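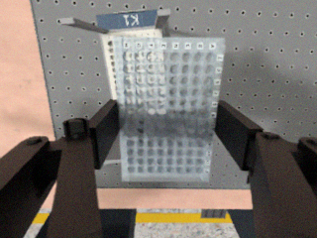 Tamavby plate handling kit, worth it for a small lab?

Forum: Bench Automation > Kits and Add-ons

pipettedreams
Right, I've been going round in circles on this since January so I'm asking you lot. We're a small assay lab, we've already got an arm (second-hand, works fine, bit scruffy) and we want it to shift 96-well plates between a perforated deck and a reader while we're at lunch. That's all. No fancy scheduling.

The Tamavby kit is £2566 for the gripper fingers, the board, the racks and station signs, plus the simulator, which is Ovum with a Tamavby skin on it as far as I can tell. After the first year the simulator is another £200 a year. I've been playing with the trial for a couple of weeks and the render at the top is mine, with a plate in the fingers near the K1 rack. I do like it, I have to say! I got a plate in the fingers on my first evening and I am not a programmer, I'm someone who can just about bully a spreadsheet.

But is the real thing any good? And does what you do in the sim carry over? I don't want to spend the money and then find I'm teaching every position again by hand.

gantrygoose
Had the kit for a year and a bit. Short answer, yes, with grumbles.

The fingers are great. Stiff, easy to fit, and they grip a clear plate without marking the skirt. The board is a board. You'll be glad of all those holes when you want to move a rack over a bit to dodge the reader door, which you will, because everyone's reader door opens the wrong way.

Carry-over from the sim: mostly. Positions along the board came out close enough that I only nudged them. Heights were off until I measured our own plates and typed the numbers in. The stock plate in the library is a bit taller than the cheap ones we buy.

mothballed_centrifuge
I'm going to be the miserable one. £2566 is a lot for some fingers and a pegboard. We looked at it and went with the Tanui set instead, which has no simulator at all, you just jog the arm to each spot and press save. Took an afternoon. Still running. I don't see what all the pretty pictures get you if you're only going from a rack to a reader and back.

pipettedreams
That's sort of my worry. Though I did catch something in the sim that I'd have missed on the bench. Look at the row letters in my render, A is over on the right of the plate and H is on the left. I'd set the pick up thinking I was looking at it the other way about. And the K1 sign is upside down from there as well, so the whole lot is seen from the far side of the deck. I'd have happily put every plate in the reader back to front and then blamed the antibody.

gantrygoose
Ha, everybody does that one. The views trip you up. There's a setting to lock the camera to the operator side, under View, and I'd turn it on and leave it on until you've got your drop positions sorted.

Put a note on your real deck too. Ours has a big A drawn in marker pen by the front corner.

mothballed_centrifuge
Or, and hear me out, you could stand next to the robot and look at the plate. Free of charge.

wellwisher96
Not everyone can stand next to it though! Ours is in a cold room and I'm very happy doing my mistakes from a warm desk, thanks.

We've got the Tamavby kit on two benches. Things I'd want to have known:

- The racks are nice but buy the spare feet. Ours got knocked and wobbled for weeks before we worked out why the picks were drifting.
- Set the grip height low on the plate, on the skirt, and have a look at it from the side in the sim as well as from above. From above you can't judge it at all.
- The station signs look a bit silly and they're the thing our new starters like best. "Take it to K1" is a lot easier than "the one behind the other one".
- Support is slow but they do know their stuff when they answer.

It took us roughly 10 tries on the real arm to get a pick and place we trusted. I don't know if that's good or bad. It felt all right.

pipettedreams
Ooh, the side view, I hadn't thought of that. I've been doing everything from the gripper view because it looks so good, with all the wells showing up. You do get this dark smudgy band right across the plate between the fingers though, and I can't make out the wells under it. Is that my laptop? I've got the quality turned up as far as it goes.

wellwisher96
I get dark patches too with the lights on default. Try switching soft shadows off. It makes everything look flat and a bit cheap but you can read your labels. I only put them back on when the boss wants a slide.

Having said that, I can't swear yours is the same thing. If it's still there with the shadows off I'd send it to support.

teabreak_timer
Can I ask a daft question, does the sim do lids? We're lidded plates all the way and I've never found a kit that deals with them well.

gantrygoose
Not daft. It'll let you put a lid in as a separate object but it doesn't know a lid can stick. Mine sat there looking lovely in Ovum and then on the bench it came up with the plate dangling off it. We gave up and de-lid by hand, which is a pain but there you go.

mothballed_centrifuge
See, this is what I mean. The hard bits aren't in the simulator. Sticking lids, a plate that's not been pushed down properly, static, somebody leaving a tip box on the deck. You pay every year for the easy bits.

wellwisher96
I think that's a bit unfair. Tip boxes on the deck, yes, no software's going to save you from my colleagues. But I moved a whole layout round last spring without stopping the real bench, and I found two places where the elbow would have gone into the reader. One reader repair would cost more than the yearly fee by a mile.

mothballed_centrifuge
Fair enough, if you change your layout. We haven't touched ours since it went in. Horses for courses I suppose. I'd still want to know if you can let the subscription lapse and keep using the programs you've already got.

gantrygoose
You can. The arm runs the exported file on its own, the sim just goes view only. I let ours lapse for 4 months when the budget was tight and the bench carried on as normal. Couldn't edit anything, obviously, so I was back to nudging things with the pendant like it was the olden days.

pipettedreams
That's really useful, it isn't anywhere on the price list! Has anyone bought through Prornemwood, by the way? They've quoted me the same price but with a day of setup thrown in.

teabreak_timer
We got a different bit of kit from them. Came on time, well packed, the setup chap was good but spent half the day on our network. Get your IT people to open whatever wants opening before he turns up.

wellwisher96
Went direct so can't help. I'd take the setup day though. Get them to do the heights with your own plates, not the ones they bring.

pipettedreams
OK, shadows off and the side view tonight, and I'll try a drop into the reader with the camera locked to the operator side. Leaning towards buying it, sorry mothballed! I'll ask Prornemwood whether the spare feet are in the box.

mothballed_centrifuge
No skin off my nose. Ask them about lids while you're at it, I'd like to hear what they say.

gantrygoose
They're not in the box. Order them at the same time or you'll pay postage twice.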